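# Buy the dull gripper, then spend the money on cameras

We have spent most of the summer trying grippers on cupboard doors. It started in simulation, moved to the bench in Mornham, and went back to simulation in August when the bench results stopped making sense. I have come out of it with a view that won't please the people who sell hands: for household work, the choice of gripper matters less than the choice of where you put the camera.

The job was simple. An arm approaches a two-door cabinet, takes hold of a bar handle and pulls. We had three grippers to compare. The Firkau is a plain two-finger parallel type with rubber pads. The Taresetti has fingers that curl round whatever they meet. The third was a home-made thing that Wayne Lightfoot put together from spare parts, and it did better than it had any right to.

Each gripper got 1000 attempts in simulation, spread over different cabinets, floor finishes and starting positions. After that came 206 attempts on the real bench, split between the three as evenly as the booking sheet allowed. I am not going to print a league table, as the differences between the grippers were small and moved about depending on which week you looked at. The Taresetti was a little more forgiving when it came in at an angle. The Firkau was quicker to close and much easier to model. Wayne's was in between on both.

What did not move about was the cause of failure. Time after time, the arm arrived in the wrong place. It was a finger's width too far right, or too low, or it closed a moment before it got there. No amount of cleverness in the fingers makes up for that. A curling finger that closes on air is still closing on air.

Vertical handles set side by side are a good test of this. There are two of them, they look the same, and the gap between them is the sort of space a controller is tempted to aim for when it isn't sure which one it wants. On top of that, the hand gets in its own way. Once it is close to the handle it hides part of it, and the camera has to judge the last bit of the reach from whatever is left showing. 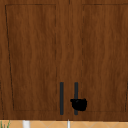
*Simulated cabinet, gripper at the right-hand handle. The end of the bar shows below it.*

With a single view from the front, the controller knows a good deal about left and right and very little about depth. It can see that the gripper covers the handle. It can't easily tell whether the gripper is at the handle or still some way short of it. A person looking at the same picture has the same trouble, and I have watched several colleagues guess wrong.

When we added a second camera, looking across from the side, all three grippers improved. The gain was bigger than the gap between the best and worst hand had ever been. The second camera was a cheap one. It cost us roughly 11 per cent of what the Taresetti cost, and that includes the bracket.

Pentti Ahonen, who looks after the controllers at Rantala, disagrees with me, and his argument deserves a fair hearing. He says I am testing the easy part. Handles are rigid and they stay put, so position is all that matters. Give the arm a carrier bag or a half-open drawer full of cutlery and the hand will start to earn its price. He also points out that a second camera is fine on a bench but awkward in a kitchen, where there may be nowhere to fix it and somebody will hang a tea towel over it by Friday.

I accept the second point more readily than the first. A side camera bolted to the bench is a cheat if the robot is meant to move from room to room. The answer there is to carry the extra view on the arm, near the wrist, and put up with the weight and the cable. We tried this for the last 600 or so simulated runs, outside the main comparison. It was not as good as the side view, but it was clearly better than the front view alone.

On soft and awkward objects Pentti may well be right. We haven't tested them, so I can't say. But most groups I talk to haven't got as far as carrier bags. They are still missing handles, and they are shopping for a better hand to fix it. I think they should stop and look at their failures one at a time first. It is slow work, and it took us two weeks we hadn't planned for.

There is a case against simulation in all this too. Wood grain, floor tiles and a bit of greenery at the edge of a view make a rendered room look convincing, but contact is where it goes soft. Our simulated rubber pads held on in cases where the real ones slid down the bar. I would trust the simulator to tell me where the hand ended up. I would not trust it to choose between two makes of pad, and I'd be wary of any sales leaflet that does.

So we are keeping the Firkau for the next round, with the camera at the wrist. Wayne's gripper stays on the shelf as a spare. The Taresetti goes back at the end of its loan, and Pentti has asked to have it for a month before it does.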